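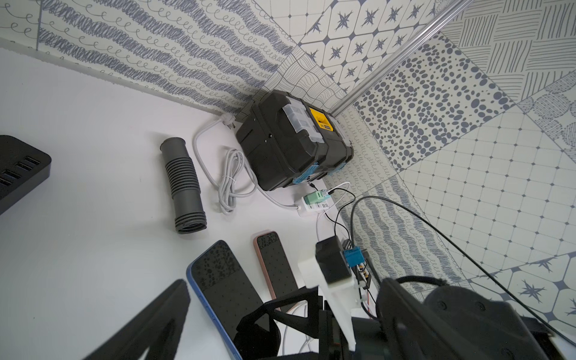 Open day at Trorkex, March 27, 2018

Back from the Trorkex visit, typing this up before I forget half of it. Signed in as badge 3438, got coffee, and then we got shuffled past the Plorno stand (conveyors, skipped it) to the two-arm cell, where I parked myself for most of the morning. I loved it!

Both arms sit on mounting plates bolted to one aluminum rail along the near edge of the table. So simple. We've been arguing since January about separate pedestals for Pelupessy and I'd now vote for a single rail. You'd only have to square it up once, and if you bump it the two bases go together.

The props are just stuff – toolbox in the back corner, pliers, power strip with mint-green adapters, a couple of phones and a lot of loose cable. Our own test table is way too tidy by comparison. I want cords on it next time.

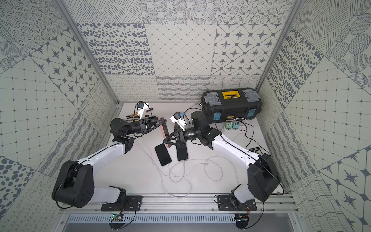
Asked about the grippers and got a good long answer. Plain parallel ones, no tool changer, and the person running the demo said they swap finger pads after more than 500 cycles or whenever they start to look shiny. I should check ours, I don't think we've ever logged it. Also asked how they pick the handoff point between left and right. Short version: they teach it by hand first and fix it later, same as us (phew).

Walls are covered in patterned tiles, all different – stars, dots, grids, squiggles. I like it a lot more than our gray board and it can't cost much to print. Livutell's big printer would do it if they still let us book it.

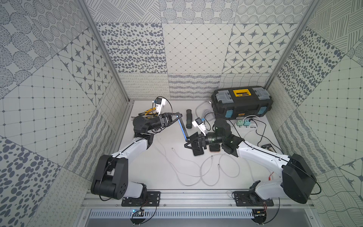
Left gripper on the blue-edged stick, right gripper open near the lower end.

To do on our side:
- price one long rail for Pelupessy, with 12 spare T-nuts
- start a log for finger pads
- try patterned panels on the back wall first, sides later
- email Trorkex for their wrist camera bracket drawing, they offered and I forgot to leave my address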